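COMUNICADO DE IMPRENSA
Março, 09h30
Por Genowefa Brzozowska, Lorard

A Lorard disponibiliza hoje a versão 2 do Montecinos, software de planeamento de preensão para bancadas com dois braços. Nos ensaios internos foram registadas 269 tentativas com latas deitadas. A empresa não publica taxa de sucesso: 18 sessões numa só mesa não sustentam uma percentagem, e muito menos os 100% que se leem noutros anúncios do setor. 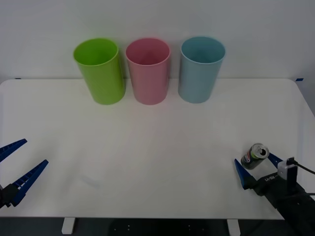
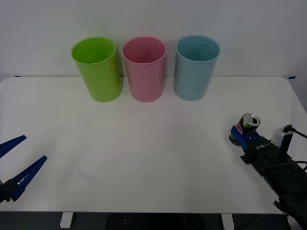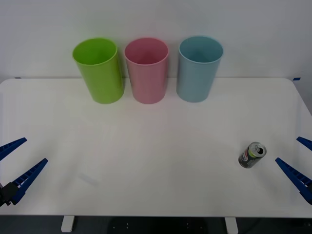
Bancada de ensaio da Lorard, com três copos ao fundo e uma lata de bebida.

«O planeador propõe uma pega e uma trajetória. Se isso serve numa fábrica, ainda não sabemos», afirma Felicja Kozłowski, responsável pelo módulo de perceção. Latas amolgadas e superfícies refletoras continuam fora do âmbito. A Bravside vai repetir os ensaios com objetos à sua escolha.

Última atualização: março, 11h15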